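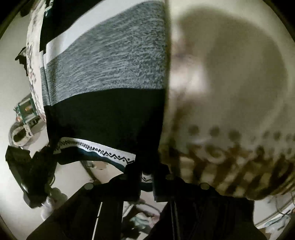 Groltstead is a cooperative survival video game developed by Brakero and published by Wijesinghe. It is played from a first-person view by one to four players, who defend a flooded market town against waves of computer-controlled enemies. The game was directed by Siv Rustad, with Isabelle Després as lead level designer and music by Sekar Pattinasarany.

The game was first built as a side mode for Flotel, an earlier Brakero title set on an offshore housing platform. It was split off into a separate release during production. Groltstead shares its movement code and weapon handling with Flotel but has no story link to it.

Gameplay

A match is divided into tides. During a rising tide, enemies enter the town through canals, drains and broken walls, and the water level climbs at a fixed rate. During a falling tide, no new enemies appear and players may repair barriers, buy equipment and open locked districts. A standard match lasts 20 tides. An endless variant, unlocked after one standard match has been completed, continues until all players are down.

Water level is the main limit on movement. Players wade at reduced speed in shallow water and cannot fire two-handed weapons in deep water. Ground floor rooms become unusable in the later part of a match, which moves play to rooftops and to the upper gallery of the corn exchange. Pumps placed in four districts lower the water locally while they are supplied with fuel. A pump that runs dry must be primed again by hand, and the player doing so cannot fire or move.

Players earn scrip for damage dealt, repairs made and teammates revived. Scrip is held individually and may be handed over at a post box, with a handling charge deducted from the amount sent. Scrip carried by a player who is down is not lost, but it cannot be spent until that player has been revived.

A downed player has 90 seconds to be revived. In water above waist height the timer runs at double speed. Players who are not revived return at the start of the next falling tide with a basic pistol and no perks.

Weapons and perks

Weapons are bought from fixed wall racks or drawn at random from the lockkeeper's chest, which changes position after a set number of draws. Each player may carry 2 weapons and one tool. Tools include the boat hook, the flare pistol and the hand winch, the last of which is needed to open the sluice gate.

Perks are sold as bottled tonics. Each tonic has a positive effect and a drawback. Cork raises swimming speed and lowers melee damage. Tallow cuts reload time and makes the player visible to enemies at a longer range. Bitters restores health slowly out of combat and blocks the use of medical kits. A player may hold three tonics at once, and buying a fourth replaces the oldest.

Weapon upgrades are made at the forge in the smithy yard. The forge must be above water to operate, so upgrades late in a match depend on the smithy pump being in use.

Enemies

The basic enemy, the wader, walks or swims toward the nearest player and attacks at close range. Its speed increases every few tides. The dredger is slower, carries armor on its front side and can destroy a barrier in one blow. Reeders stay below the surface and pull players down; a caught player can break free by using the tool button or can be released by a teammate's shot.

A large enemy called the bailiff appears on every fifth tide. It does not target the nearest player but the one holding the most scrip. This rule led to a common tactic in which the group passes its scrip to a single player before the bailiff arrives and leads it along a chosen route.

Map

The game shipped with one map, divided into seven districts. The starting area is the tollhouse, and two gates lead from it to the quay and to the wool market. The remaining districts are the smithy yard, the almshouses, the corn exchange and the sluice. The sluice can be opened only after the other districts have been unlocked.

A hidden sequence of tasks leads to an alternate ending. Players must recover the town bell, ring it at low water and then hold the sluice for one full tide without using any pump. Finishing the sequence ends the match at once, whatever tide has been reached, and adds a bell icon to the player's profile.

Development

Work on the mode began while Flotel was in its final testing period. Rustad proposed it as a use for the water simulation, which had been written for storm scenes and was seen only briefly in the finished game. The prototype took place in a single warehouse with a floor that flooded every few minutes.

Després replaced the warehouse with a town plan based on a grid of raised streets. Early versions let the water rise and fall at random. Testers found it hard to plan around, and the tide cycle was fixed before the first public test in March. The test build held the map to three districts and had no bailiff.

Rory Gourlay, who wrote the enemy behavior, gave each enemy type its own path data for dry, shallow and deep conditions. The data is swapped as the water passes set marks on the map. Shortly after release, waders could become stuck on stairs if the swap took place while they were climbing. The fault was corrected in the first patch.

Pattinasarany's score is layered, with low strings added as the water rises and removed as it falls. The bell heard at the start of each tide is pitched to match the key of the current layer. Lines for the town crier, who announces purchases and warnings, were recorded by Archie Leckie.

Updates

The first major update added private matches, adjustable tide length and a fourth difficulty level. A second update brought leaderboards, sorted by group size. For a time the leading entry for four players in the endless variant stood at 289 tides. It was removed, along with other high entries, when a rooftop position that enemies could not reach was closed off, and the boards were reset.

A later update reduced the handling charge at post boxes and changed the bailiff so that it picks a new target if its first target stays in water for too long. Saved matches from earlier versions cannot be loaded after this update.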